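Speaker notes: Dritura two-arm simulation kit, evaluation for the Irnberg site
Krešimir Hoxha
24 March 2024

Slide 1. Title
Wait for the room to settle. Say who paid for the license: Irnberg did, at the standard rate. Dritura supplied the kit and answered support tickets. They have not seen these slides.

Slide 2. What is in the kit
Simulated two-arm cell, table, gripper models, a set of tableware objects, a scripting layer and a log exporter. The arms can be swapped for other models, but we kept the default pair. License is 3,320 per seat per year. Support is billed separately after the first year. Fashola quoted lower for a similar package without the exporter. Come back to price on slide 7.

Slide 3. Close view at the gripper
Let this one sit on screen before talking.
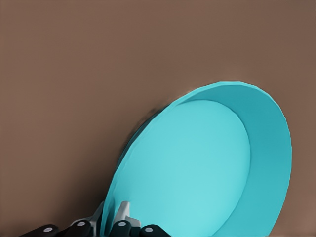 Contact is where we spent most of our time. The default friction values are too high for smooth plastic, and a thin rim will hold at angles where we would expect slip. Dritura documents the parameter but gives no recommended range. We ended up setting it per object. Budget 2 days for this if you have your own parts to bring in.
Mesh quality also matters. A coarse mesh on a curved lip gives a jumpy contact point, and the force log shows it as noise. Re-export at a finer setting before blaming the controller.

Slide 4. Full cell
Explain the naming first. Left and right are the robot's left and right, so they are reversed from this view. Two people on our own team got this wrong in scripts.
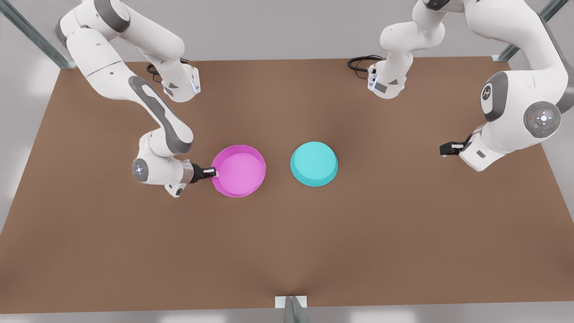
Fig. 2. Both arms over the table, right gripper on the rim of the pink bowl, left gripper open to assignment.

Each arm takes its own task queue. Handover between queues is done with a lock on the shared zone, and the lock times out after 13 seconds by default. Too short for slow approach speeds. The setting is in the cell file, not in the menu.

Slide 5. Logging
Joint states, gripper width and contact force, one file per run. Time stamps are consistent across arms. No complaints.

Slide 6. Problems
Cell files from the October release do not load without conversion. The converter drops custom friction values and gives no warning. Ticket is open.

Slide 7. Cost and decision
Show the Fashola line next to Dritura. Zekine was left out as it supports single-arm cells only. Our request is 7 seats for one year, no support extension. Take questions on price now, technical questions after the break.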